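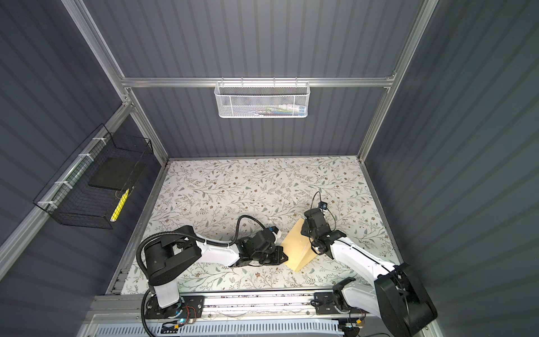 Shiela Dagdag
Contributing Editor, Networking and Web Basics

A name server is a computer that answers questions about domain names. When you type an address into your browser, something has to turn those friendly words into the string of numbers that machines use to find one another, and the name server is where that answer is kept. It is a humble job, and a very busy one - a single visit to a news page can set off a whole flurry of lookups before the first headline shows up.

Most domains list at least two name servers, so that if one goes quiet the other can still reply. The small hosting firm Clastgate, for instance, keeps 4 of them for the 1,937 domains in its care, and spreads them over separate buildings.

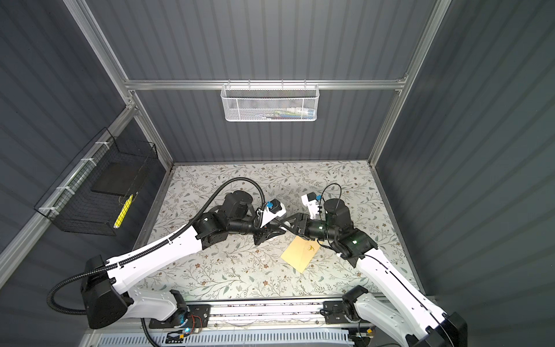 Rutherford Online Encyclopedia - Internet Infrastructure Desk

Answers are not looked up fresh every time, mind you. Each record carries a "time to live," a little note that says how long other computers may hold on to a copy. A short one (10 minutes, say) lets the owner of a site move it to a new home fairly quickly, while a long one spares the name servers a good deal of work.
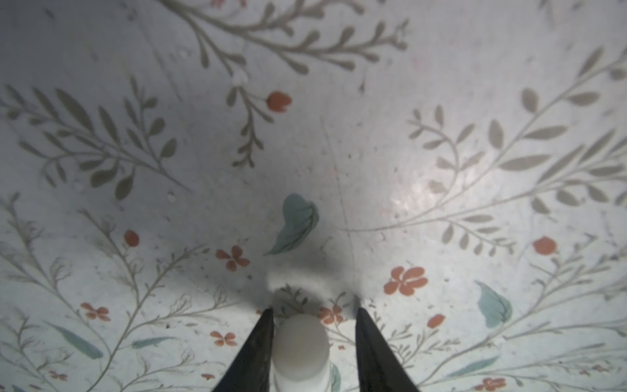 This is also why a site can seem to be down for you and perfectly fine for your neighbor. Your provider may still be holding an old copy that points to the old address, and it will go on handing that copy out until the time runs out. Restarting the browser sometimes helps, and so does clearing the saved lookups on your own computer - otherwise a bit of patience is usually all it takes.

See also: Domain registrar; Root zone; Reverse lookup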